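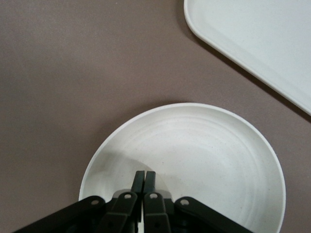 The Plomanen table mat began at my mother's house, where every hot pan went down on a folded tea towel and every tea towel came away with a brown ring on it. I wanted something that would lie flat, wipe clean and look decent enough to leave out between meals, and after a good deal of fussing (my family will tell you!) we settled on a thick wool felt with a cotton backing. It comes in two colours, Oat and Moss, and I chose both with plain crockery in mind, as most of us seem to own a round white dish with a raised rim and use it for nearly everything. On a grey-brown table top, white looks lovely but a little chilly, and the Oat warms it up nicely.

Each mat is cut and stitched in our workshop on Patis Lane, and the edges are turned by hand, so you may find a stitch or two that wanders. The felt is 7 mm thick and will take a casserole straight from the oven, though please let a cast iron pan stand for a minute first. Crumbs shake off at the back door. For gravy, use cool water and a dab of washing-up liquid, then dry the mat flat, away from the radiator. Please don't put it in the machine, however gentle the cycle says it is. I tried it with one of the early ones and it is now a very sturdy coaster.

Mats are sold in pairs, and the Sundaram runner is cut from the same felt if you'd like the whole table to match. We make the Moss in small batches, so if it shows as sold out, do drop me a line and I'll put one by for you from the next lot. The larger oval size is back in October. Orders go out within 2 working days, and you have 20 days to change your mind and send them back unused.

With thanks for looking,
Usha Ramasamy

Filed under: Kitchen & Table > Mats, Runners and Trivets

Contact us | Delivery and returns | © Mivden Homewares | Back to top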